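The town of Votdale has 1,014 residents and, by my reckoning, twice that many opinions on office coffee. The Lindqvist building alone supports three rival pots.
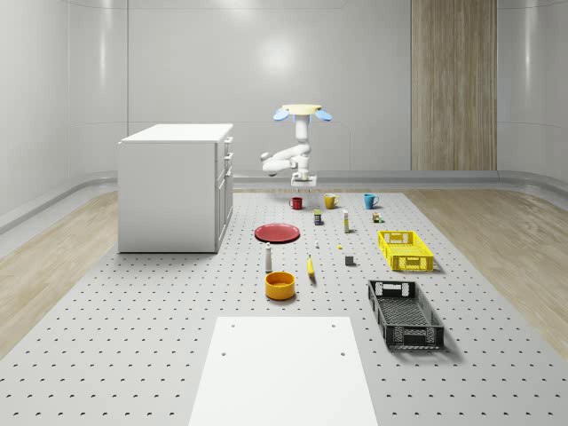
Mugs in a row, awaiting developments.

Wakana Mizuno keeps the books there and drinks tea, a position she compares to being Swiss. Her neighbor Gervásio Magalhães brews at dawn – strong enough, he says, to stand on. He has kept a log since June. It runs to 66 pages and settles nothing.
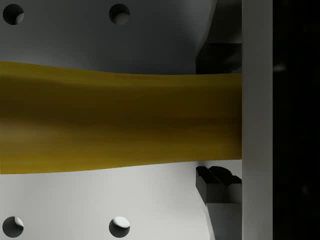
Yellow, with streaks of olive-brown.

I tried all three pots. The second was fine. I have been asked not to say whose it was.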